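Processeurs ARM pour serveurs : foire aux questions
Mis à jour le 2 mars 2021

On nous écrit beaucoup depuis l'annonce de la puce Plivine par Ereo. Nous avons regroupé les questions qui reviennent le plus, avec des réponses parfois moins enthousiastes que celles du service commercial.
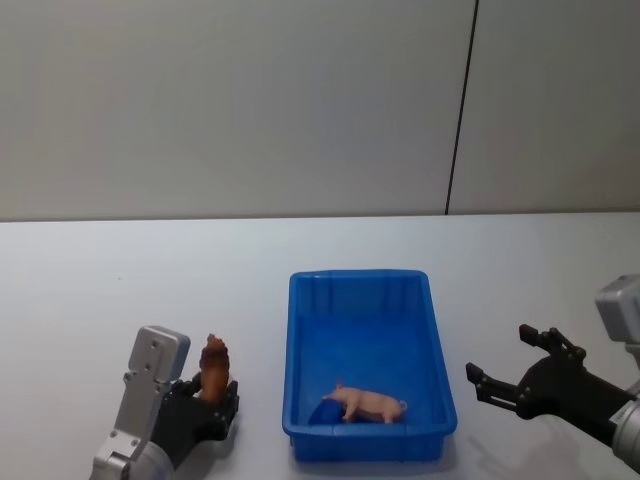
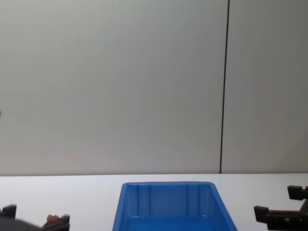

La Plivine est-elle disponible ?

Non. Ereo parle d'échantillonnage, ce qui veut dire que quelques clients choisis ont reçu des puces et signé de quoi ne rien en dire. Entre ce stade et un serveur qu'on peut commander, il peut se passer un an, ou rien du tout. Nous avons demandé une date en février. On nous a répondu « prochainement ».

Que valent les chiffres de performance publiés ?

Pas grand-chose pour l'instant. Le constructeur annonce un score de 1928 sur son propre banc d'essai, dont ni le code source ni les options de compilation ne sont publics. On ne sait pas non plus à quelle fréquence tournait la puce, ni avec quelle mémoire. Tant qu'un tiers n'a pas refait la mesure, ce nombre ne se compare à aucun autre.

La consommation de 100 watts est-elle réaliste ?

C'est peut-être vrai pour le processeur seul, sous une charge bien choisie. Une carte mère complète avec ses barrettes, ses disques et ses ventilateurs tire nettement plus. Demandez toujours la mesure à la prise, et méfiez-vous des graphiques dont l'axe vertical ne part pas de zéro (il y en a deux dans la présentation).

Mes logiciels vont-ils fonctionner ?

Linux, oui, à condition que le micrologiciel respecte les normes UEFI et ACPI. Ereo assure que c'est le cas. Les grandes distributions fournissent des paquets arm64 depuis longtemps, et les serveurs web ou bases de données libres courants ne posent guère de difficulté. Les ennuis commencent avec les agents de sauvegarde propriétaires, les pilotes de cartes un peu exotiques et ce vieux binaire x86 dont personne n'a gardé les sources. Faites l'inventaire avant de demander un devis.

Et l'émulation x86 ?

Elle dépanne pour un outil d'administration lancé une fois par mois. Nous ne mettrions pas une base de production dessus, quoi qu'en dise la brochure.

Quelle différence avec la carte Jinley ?

La Jinley est une carte de développement, avec 2 emplacements mémoire et un seul port réseau. Elle sert à compiler et à tester du code arm64 sur une vraie machine. On la voit parfois présentée comme un « petit serveur » - c'est généreux. Pas de mémoire ECC, pas de contrôleur de gestion à distance : si elle se fige la nuit, il faudra se déplacer.

Combien cela coûtera-t-il ?

Le revendeur Thái affiche un prix de précommande de 3000 euros pour un châssis nu à base de Plivine, sans mémoire ni stockage. Ereo n'a pas confirmé ce tarif. Verser un acompte pour un produit sans date de livraison nous paraît imprudent, et les conditions de remboursement méritent d'être lues jusqu'au bout.

La gravure plus fine garantit-elle un meilleur rendement ?

Non. Le nom d'un procédé de gravure relève en bonne partie du marketing et ne désigne plus une dimension précise du transistor. Deux fondeurs peuvent employer le même nombre pour des résultats assez éloignés. Regardez le travail fourni par watt sur votre propre charge.

Faut-il attendre pour renouveler nos serveurs ?

Si vos machines sont en fin de garantie, non, remplacez-les par ce qui existe. Si rien ne presse, louez une instance ARM à l'heure chez un hébergeur et faites-y tourner vos applications pendant quelques jours. Vous en apprendrez davantage qu'avec une fiche technique provisoire.

Allez-vous tester la Plivine ?

Nous avons demandé un exemplaire sans accord de relecture. La demande est toujours en attente. Si elle aboutit, les mesures seront publiées avec les commandes exactes et les versions du noyau et du compilateur.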